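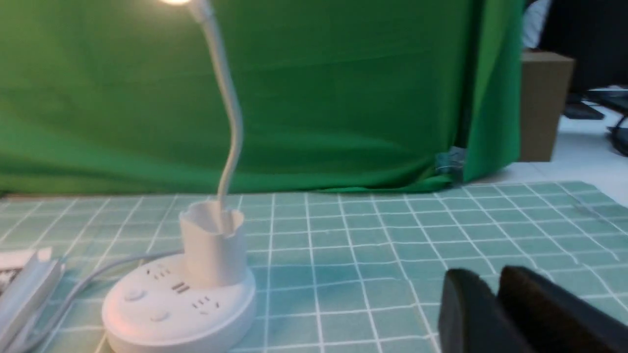 Archives > Building Services > Lighting and Small Power > Thread

Search this list Enter keywords Go

2 min read

Re: Shared neutral on the Oltoten bench circuits
From: Kanchan Tomar
April 1, 2022

Replies inline. I have trimmed the parts that were settled in March.

> We have two lighting circuits in the Oltoten workshop fed from opposite
> legs of the panel, sharing one neutral as far as the second junction
> box. The Skindon drivers on both legs run fine until the dimmers go
> below half, then the bench lamps at the far end start to flicker.
> Our electrician measured more current on the neutral than on either
> leg and thinks the meter is wrong.

I would not blame the meter yet. What instrument was it? An averaging clamp meter reads low on a distorted waveform, so if it was one of those, the true figure on all three conductors is probably higher than what he wrote down. Please repeat the measurement with a true RMS meter and post all three values, taken at the same dimmer setting.

You should also confirm that the two legs really are opposite legs. Put the meter across the two hots at the panel. If you read close to zero volts, both breakers are on the same leg and the neutral is carrying the sum of the two loads. Somebody may have moved a breaker when the panel was relabeled. In that case stop using the circuits until it is corrected – the neutral has no overcurrent protection of its own.

> Would it help to replace the Irkari dimmers with the Reisinger type?

Possibly, but find out first which kind of dimming the drivers expect. A leading-edge dimmer on a driver built for trailing edge will give you flicker at low settings with perfectly good wiring. The driver data sheet should state it. Check the minimum load as well. We had a string of drivers on a 900 W dimmer that never settled, and the total connected load was well under 200 W.

> Is it acceptable to leave the shared neutral in place if the flicker
> goes away?

That depends on whether the two breakers have a common disconnect. If they are separate single-pole breakers without a listed handle tie, no. A person who switches off one of them and opens the neutral splice is exposed to the other leg. I would pull a second neutral while the ceiling is open. It is a short run and you already have the conduit fill to spare, going by the drawing you posted.

One more item. The drawing shows the splice in the second junction box as a device feed-through. On a multiwire circuit the neutral has to be pigtailed, so that removing a device does not break it. Worth opening the cover to look, with both breakers off and tested dead.

Kanchan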